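Section 6: Setting Up Local Pickup in Your Netham Storefront

Welcome back! If you have worked through Section 5, your storefront has a name, a banner and at least a handful of things for sale, and you are ready to let the neighbors come and get them. Pickup is the part of Netham that most shop owners tell us they put off, and then wish they hadn't, so let's take it slowly and get it right the first time. Set aside a quiet half hour, ideally before you open or after the last customer has gone home, and keep your regular opening hours in front of you.

Before you begin

You will need your owner login (a staff login can see the pickup page but can't save changes to it), the street address of your shop exactly as the post office has it, and a phone number that somebody really does answer. If you run more than one shop, as our friends at Ibarra do with their two bakeries, finish all the steps for one address before you start on the next.

6.1 Turning pickup on

1. Sign in and choose Orders from the menu on the left.

2. Choose Ways to Get It, then Local Pickup. The switch at the top of the page will be gray.

3. Click the switch. It turns blue, and a short form opens underneath.

4. Type in your shop address. Netham checks it against the map and drops a pin. Please look at the pin! In older downtown blocks it has a habit of landing in the alley, and customers will follow it there quite happily.

5. If the pin is in the wrong place, drag it to your front door and click Keep This Spot.

6. Click Save at the bottom of the page. Moving to another page without saving loses what you typed.

Note: Turning pickup on does not turn delivery off. The two live side by side, and the customer chooses between them at checkout. Delivery is covered in Section 7.

6.2 Choosing your pickup windows

A pickup window is a stretch of time during which a customer may come by for an order. You can make them as short as fifteen minutes or as long as a whole afternoon. Our own suggestion, for a shop with one or two people behind the counter, is to begin with windows of an hour and see how that feels for a couple of weeks.

1. On the Local Pickup page, click Add a Window.

2. Pick the days it applies to, then a start and an end time.

3. Under Most Orders, enter the largest number of orders you can comfortably hand over in that window. The form comes with 4 already filled in. That may look stingy, but it is much easier to raise the number later than to apologize to a line on the sidewalk.

4. Under Notice Needed, say how long you want between an order coming in and the earliest time it can be collected. Two hours is common for gift shops and bookstores. Bakers and florists often ask for a full day.

5. Repeat for each window, then click Save.

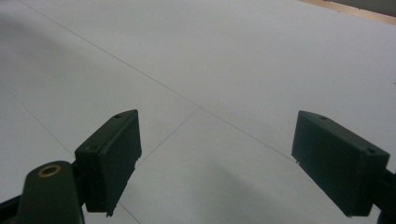 Dark green gripper fingers, open, over a pale tiled floor.

Saturnino Rivas, who helped us test this section at his hardware store on Brillmont Avenue, set his windows for 10 a.m. to noon and again from 3 to 5 p.m., and left the lunch hour clear for people who simply walk in. We liked that arrangement so much that it is now one of the ready-made schedules. To use it, click Start From a Schedule instead of Add a Window and choose Split Day. You can change any of the times afterward.

Caution: If you shorten or delete a window that already has orders in it, those orders stay booked for the old time. Netham will show you a yellow list of the customers affected. Call or email each of them before you click Confirm, as the system does not write to them for you.

6.3 Writing your pickup message

Every customer who chooses pickup gets an email when the order is placed and another when you mark it ready. The second one is where a few friendly words go a long way. The message box holds up to 494 characters, spaces included, and a little counter beneath it keeps track as you type.

1. Click Messages, then Ready for Pickup.

2. Delete the sample text and write your own. Say where to park, which door to use and what to bring — an order number is usually plenty.

3. Click Send Me a Test and read the result on your phone, where most of your customers will be reading it too.

4. When you are happy, click Use This Message.

If you are stuck for words, you are welcome to borrow from Amparo Arroyo, who sells yarn and buttons in Dadthorpe and kindly let us print hers:

"Your order is bagged and waiting! Please use the side door on the parking lot and ring the bell. If you can't come today, give us a call and we'll hold it until you can."

6.4 Marking orders ready and handing them over

1. Open Orders and find the order. New pickup orders carry an orange dot.

2. Pack it, write the order number on the bag, and click Mark Ready. The email goes out within a minute or so.

3. When the customer arrives, ask for the order number or the name, and click Handed Over.

Note: An order marked ready but not handed over stays on your list for 92 hours. After that it moves to a page called Still Waiting, where you may send a reminder, extend the hold or refund it. Nothing is refunded unless you say so.

Caution: Click Handed Over only once the bag has changed hands. The click closes the order, and reopening it means a call to the help desk.

6.5 If something doesn't look right

Customers can't see the pickup choice at checkout. Check that the switch is still blue and that at least one window falls within the next seven days.

The message "Area too large" appears. You have probably filled in the optional Nearby Customers box, which takes a distance in yards. Some 2,511 yards is the most it will accept. Enter a smaller number or leave the box empty, and pickup will be offered to everyone.

The test email never arrives. Look in your junk folder first, then check the address under My Account. If both are fine, call the help desk between 8 a.m. and 6 p.m. and have your shop name handy.

Once your first pickup order has gone through from start to finish, continue to Section 7, Local Delivery.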